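## 3. Materials: the flowers

The objects used in the sorting task were artificial flowers of the kind sold for home decoration and table arrangements. We chose flowers over boxes or bottles since people already have habits about them. Most adults have put flowers in a vase at some point and have opinions about which ones look good together, and we wanted those opinions to show up in how they sorted.

The set was bought in February from two suppliers, Skenska and Narnlow. It had 50 stems. Skenska's stems have a wire core and can be bent by hand. Narnlow's are stiffer and hold the angle they are sold with. We left the stems at full length and removed the price tags and the plastic sleeves. Folds left in the petals by packing were opened by hand but were not steamed or ironed, as heat flattened the nap on two test flowers and left shiny marks.

The flowers were grouped by surface before the sessions. "Smooth" flowers have petals of thin printed cloth. "Coated" flowers have a rubbery film that feels cool and slightly damp to the touch. "Napped" flowers have a short, fuzzy pile like velvet. The red rose in Figure 1 belongs to the napped group.
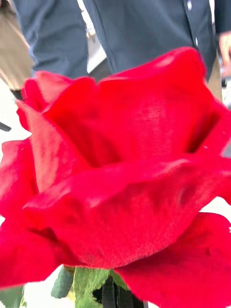 *Last changed: September 23, 2019 (Yuk-lan Man)*

**Figure 1.** Red rose from the napped group. The pile is visible on the curled front petal, along with lint-like threads and small pale specks on the surface.

Lint was a practical problem with this group. The pile picks up fibers from sleeves, tablecloths and the inside of storage boxes, and red shows them more than any other color in the set. We brushed the napped flowers with a soft clothes brush at the start of each day. We did not try to get them fully clean, and fibers deep between the petals were left alone because pulling at them with tweezers loosened the glue. Participants sometimes mentioned the lint, and a few used it as a reason to place a flower in the "old" pile. These remarks are kept in the transcripts and are taken up in Section 5.

The roses also differ from the rest of the set in how they take up space. Their petals are layered and loosely cupped, so a bloom gives way when another flower is pushed against it. Coated tulips and lilies do not give in this way. In the vase task, participants tended to put the roses in last and use them to fill gaps, even when they had named a rose as the flower they liked best.

Thirty participants took part, and each completed the pile task first and the vase task second. Sessions were held at a table in the Yen building. The vase was the same throughout, a plain white one from the Jalta range, with no water and no foam in it. Participants were told that the flowers were artificial and that there was no correct arrangement. They could pick up, bend and put back any stem as often as they liked.

The sessions produced 522 comments that referred to a particular flower. Each comment was coded for color, touch, size, age or likeness to a real flower, and a comment could receive more than one code. Comments on touch were most common for the napped group. Several participants stroked a petal with the thumb before saying anything, and in those cases the gesture was noted beside the comment but was not coded separately.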